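Wed 29 January

Parish gazetteer, entries K to O

Spent most of the day on the Orine entry, which I had hoped to close before lunch. It is still open. Notes so I can pick it up again, and so whoever checks the K to O batch knows what I did.

Orine is the upper village, Kaveo the lower one, and the old survey treats them as one place with two names. They were separate chapelries until the road was cut along the river. I have given each its own entry and put a cross-reference at the foot of both. The river forms the boundary for most of its length and then stops doing so just above the mill, where a strip of Kaveo land crosses to the Orine side. The printed map leaves this strip out. The tithe plan has it, colored in green, with the field names written very small.

Population: the last count taken before the merger gives 547 for the two villages together. I can't split it. The enumerator ran straight on from one to the other and didn't rule a line between them. There is a household list that might help, but it goes by landowner and half the landowners held on both sides. For now the figure goes in both entries with the same note. If anyone has a better idea, write it in the margin of the draft.

Place-name. The draft had "first recorded in the priory rental" and I have changed that to "recorded in the priory rental." The rental spells it Orryn twice and Orin once. Domański's glossary lists an older form from a boundary charter, but gives no folio, and I went through the charter transcript twice without finding it. It may be in the part that was copied separately. Left as a query.

Height above sea level: the draft says 100 meters, no source. That looks like somebody's round number to me. The bench mark on the chapel wall is 57 meters above the one at Kaveo bridge, so all we need is a good reading for the bridge. Not done today.

Chapel. Three separate accounts of the rebuilding and they don't agree. Two of them put the new tower before the nave, the third has the nave first and says the tower was paid for with what was left over. The third is the only one that cites the building accounts, so I followed it and mentioned the others in a footnote. The footnote is too long. Cut it when the page is set.

Tostosero is a problem of another kind. It is in the index as a hamlet of Kaveo, with a page number, and there is nothing on that page. The tithe plan has a Tostosero Field and a Tostosero Lane -- no houses on either. My guess is that an indexer took the lane for a settlement and it got copied forward. I don't want to drop it without looking at the earlier edition, so it stays in as a stub with the grid square and one sentence. If the earlier edition is no help, fold it into Kaveo under field names.

Small things fixed along the way: "north-east" for "northeast" in the header line of every entry back to K, to match the rest of the volume. Distances now go miles first, kilometers in brackets. The market day at Kaveo was given two different ways in the same paragraph; I took both out until it is checked. The fair was in August, that much is agreed.

Still to do:
Bridge height
Charter folio
Earlier edition for Tostosero
Shorten chapel footnote
Ask for a clean scan of the tithe plan, the fold runs right through the mill

The K drafts are in the gray box, Orine is in the folder on top, and the index cards have gone back in the drawer in their old order. Please leave the Tostosero card where it is for now. 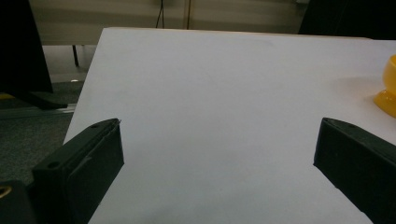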